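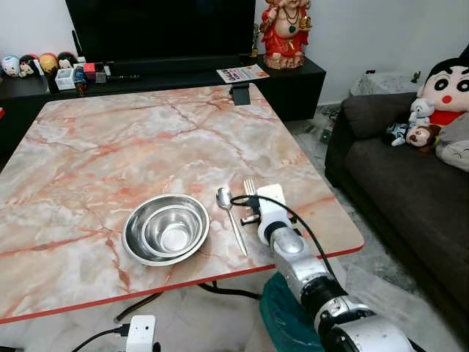 Hanow Rentals - table and place setting FAQ

Quick answers, updated September. If yours isn't here, email Kurniawati Ong, she reads everything (not on Friday).

What's in the basic place setting?
Two stainless steel bowls, one larger and shallow, one smaller and deeper. One spoon, one fork. Per person. No knives unless you ask.

Why two bowls?
Big one for rice or noodles, small one for soup or whatever's saucy. Small one nests in the big one so you can set the table early and not run out of room.

Do I have to nest them?
No. Looks tidier, that's all.

Which side does the fork go on?
Up to you. We usually put the spoon and fork together on the right of the bowls, spoon closer in. Plenty of people like fork left, spoon right. Fine too.

Handles toward the person eating, please. Sounds obvious, you'd be suprised.

Can the bowls go in the microwave?
No, they're metal. Heat the food in something else first.

Dishwasher?
Yes. Take them apart first or the small one comes out dirty on the bottom. Dry right away if you want them shiny, water spots show.

My bowls are stuck together. Help?
Cold water in the small one, stand the big one in warm water, wait a few minutes, twist. Don't pry with the fork. We get bent forks back every month.

Do you rent tables?
Yes. The square one is called Traltuvow on the order form, the folding one is Codberg. Codberg is plain and goes out in pairs.

What about the pink and white marble tabletop?
It's a marble pattern. Soft cloth, drop of dish soap, wipe, done. No scrub pads. Go along the red-orange border too, crumbs love an edge.

Can I put hot pots straight on a table?
Trivet. Always. Any table.

Tablecloth?
Not included. Most people skip it with the patterned top. Placemats are ok if they lie flat.

Table's going in the living room, any tips?
Leave room to pull chairs out on the TV side. Ornaments and statues on a cabinet are fine where they are, just don't park a chair right up against them.

How many settings can I order?
Up to 30 online. More than that, email. We have 107 full sets on the shelf right now, and 263 spoons, so extra spoons are never a problem. Forks, ask first.

Who delivers?
Ismail Vans, front door only. Stairs are extra, tell us when you book or they wont have a second person.

Lost a spoon?
Tell us, we'll add it to the bill. Check the trash first, that's where they go.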